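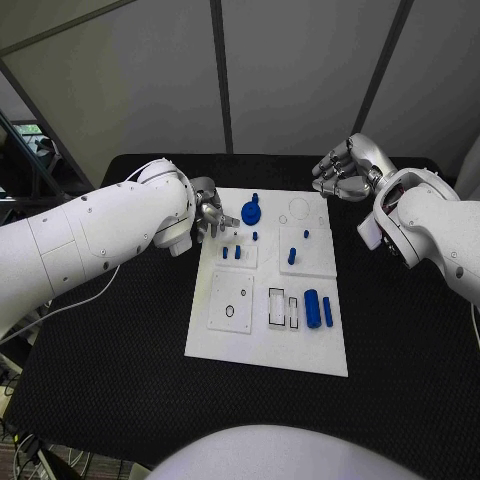

Two-arm bench cell: left hand misses the gear peg after "auto calibration." Is the routine worth anything?
Posted in Robot Cells and Benches, January 8, 2018

We have a two-arm bench cell with Ramex hands that does peg and gear placement on a flat task board. The installer sold us on the Ellden auto calibration, which is supposed to find the board by itself and then leave us alone. I ran it three times last week. Every time it told me everything passed, and every time the left thumb came down short of the gear peg. The right hand is fine, or at least I haven't caught it being wrong.

Support says to run it again. I don't see why a fourth pass would find what the first three didn't. They also want to sell us a new board. Before I spend money, what would you check, and does anybody trust that routine?

Things I already did: wiped the board, restarted the controller, loaded the backup from before the holidays. No change. Hand speed is at 50 percent.
posted by benchcell_mike

I wouldn't buy the board. "Passed" on that routine only means it got an answer it could live with. It doesn't compare the answer to anything on your table.

Do it by hand once:

Drop the speed from 50 to as low as you can stand.
Jog the left thumb to a mark printed on the board and write down what the controller says the position is.
Back off, come in from the other side, write it down again.
Do the same with the right hand on the same mark, with the left one parked well clear.

If the left hand disagrees with itself, you have play in the wrist or a finger, and no calibration will fix it. If it agrees with itself but disagrees with the right hand, the left arm's offset is wrong and you can type in the correction. If both hands agree and both are off from where the program thinks the mark is, the board moved. Ours sat loose on a textured top for months and everyone swore it couldn't slide. We put 2 stops behind it and the complaints went away.

Also look at where the cable hangs off the left arm. If it goes tight at full reach it can tug on the wrist. I had a Vinaven arm do this and spent 80 dollars on a replacement sensor that was never bad.
posted by slowjog

Just rerun the calibration with the lights on full. Works 100 percent of the time for us. If not, it's probably the board.
posted by kongkaew_cell2

I'd like to know how they measured that 100 percent. Lighting could matter if the camera is having trouble with the printed marks, so fine, try it, it's free. But write down the numbers before and after. If they don't change, the lights weren't it. And please don't load any more old backups until you've checked the offsets, or you won't know which set you're measuring.
posted by gray_partition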